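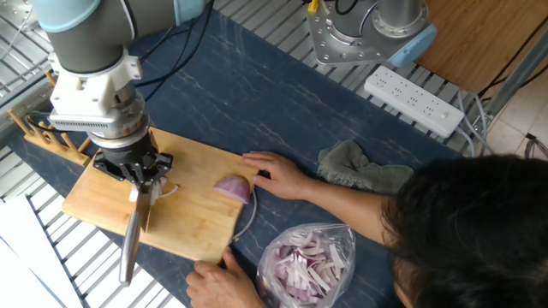

Maja Walczak
My doctor put me on 800 units of vitamin D in June and told me to skip the high dose capsules. I take it with breakfast. No idea where the 3210 people are quoting comes from.

corkmont_runner
It comes from the Sestora newsletter. They said adults who work indoors should take 3210 a day from fall to spring. I've done it for two winters and I get fewer colds.

Ebenezer Akpalu
Fewer colds could be anything. Did you get a blood test before you started? Without one you're guessing. Sestora sells the capsules, so I wouldn't go by their newsletter. 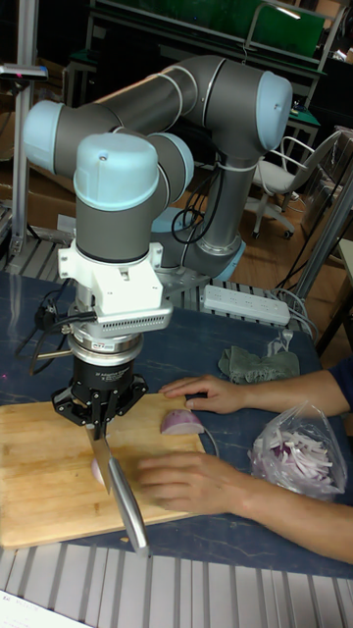
I'd also look at what you already eat. Oily fish twice a week and fortified milk add up, and a multivitamin on top of that may already have some in it.

corkmont_runner
No test. The clinic in Penby wanted me to pay for it myself. I don't eat fish.

pat479
Same here, I had to pay. Mine came back low and they gave me a short course, then a small daily dose. I disagree that everybody needs a test, though. A low dose in winter is fine for most people.

Maja Walczak
Agree on the low dose. If you have kidney trouble or take water pills, ask first. The pharmacist at Mavromatis checked mine against my other tablets for free.

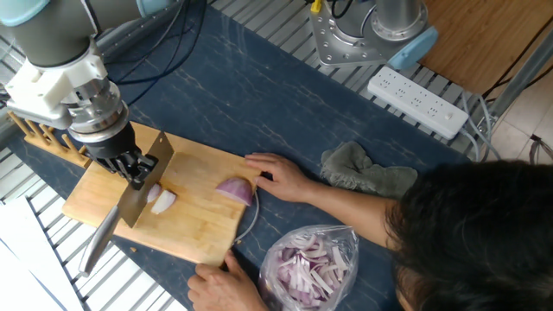 Related threads

Iron tablets and upset stomach
Is magnesium at night worth it?
Flu shot and cold symptoms, wait or go?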